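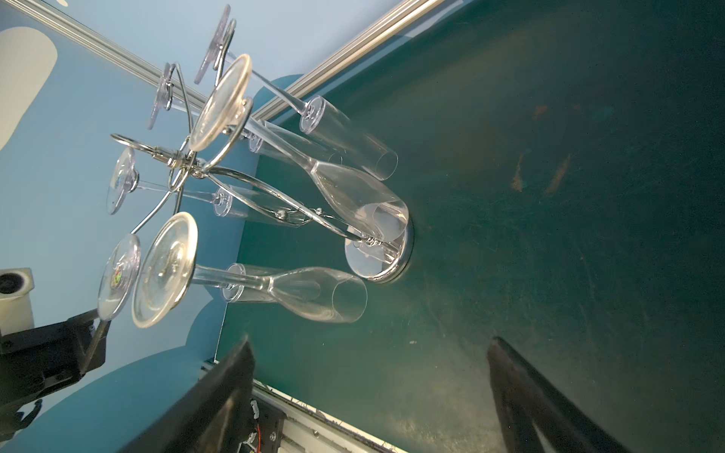
Clear plastic glasses hanging upside down on a wire rack.

Homemade Soda Night: Your Questions

We get a lot of email before each soda night, and we love it, so keep it coming! These are the things people ask most.

What is a soda night?
Everybody who wants to brings a bottle of something fizzy they made at home, and we all taste it. Ginger beer, root beer, shrubs topped with sparkling water, fermented lemonade, a pineapple tepache that Marlene Andrade has been tinkering with for ages. Then we talk about it for far too long. It's free, it's loud and it's the best Wednesday of the month.

Do I have to bring something?
Not at all. Plenty of people come to taste the first time and show up with a bottle the next.

Where and when?
The back room at Cordeiro, upstairs, doors at 7 p.m. The street door sticks, so give it a good shove.

I've never made soda. Where do I start?
Start with a syrup! Raíssa Godoy's raspberry shrub needs no yeast and no special gear: equal parts fruit, sugar and cider vinegar, mashed together and left in the fridge for 2 days, then strained. Pour a little in a glass and fill it up with cold seltzer. You'll want to put it on ice cream too.
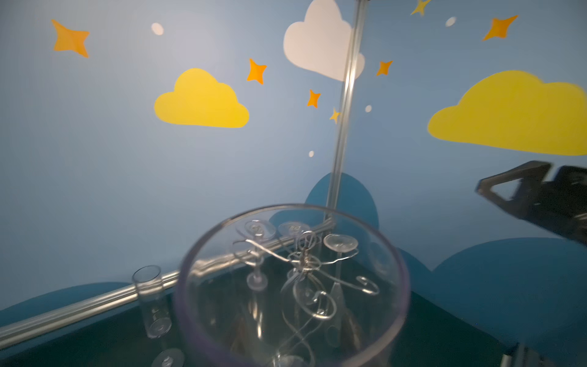
Last changed: March (new answers on ginger bugs and glasses)

What is a ginger bug?
A starter, a bit like sourdough but quicker. You feed grated ginger and sugar to a jar of water every day until it bubbles by itself, usually inside a week. Keep the skin on the ginger, and buy organic if you can find it. We keep one going and are happy to share, so bring a small clean jar.

My soda is flat. What went wrong?
Most of the time, nothing. A cool kitchen slows everything down, and a bottle that seems dead on day three can be lively on day five. Move it somewhere warmer and try again tomorrow. If you used bottled lemon juice, look at the label – preservatives can stop the yeast cold.

How do I keep bottles from bursting?
Please take this one seriously. Use bottles made for pressure, never a decorative one with a pretty stopper. Fill one plastic soda bottle from each batch as your tester. When it feels hard as a rock, the whole batch goes in the fridge,
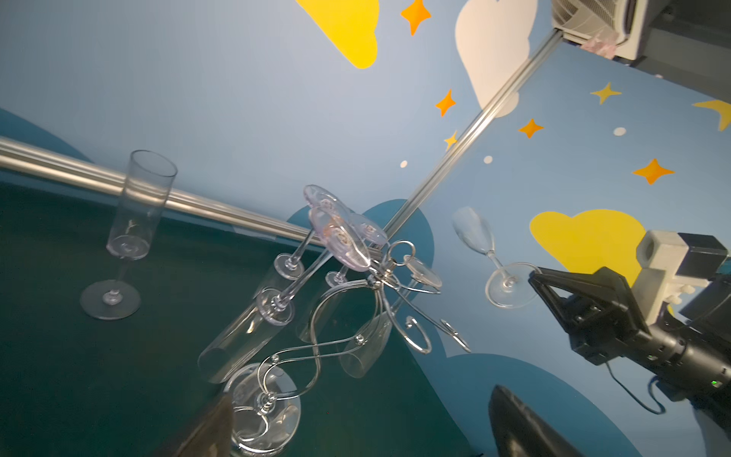 and it stays there until you drink it. Fruit juice sodas move fastest of all. Emerson Barbosa lost a grape batch over a long weekend and was still finding purple spots behind the stove a month later.

How much should I bring?
A 500 ml bottle is plenty. We pour small tastes so there's room to try everything.

Does the glass matter?
More than I expected! A tall, narrow flute holds its bubbles longer, and a wide bowl lets you smell the ginger and citrus. Try the same soda both ways at home – it's a really fun comparison. 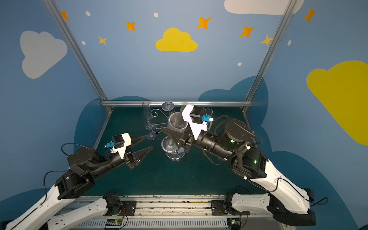

Glassware on the dark green tabletop, clouds and stars on the wall behind.

Is there alcohol in it?
Shrubs and syrups with seltzer, no. Anything fermented can have a little, and it climbs the longer it sits out. We ask everyone to write "fermented" on the label, plus the ingredients for people with allergies.

Can kids come?
Yes, with an adult. They are merciless judges and we adore them.

Can I get the recipes afterward?
Maiara Honorato types them up and sends them to the mailing list, usually by the weekend. Sign up at the door.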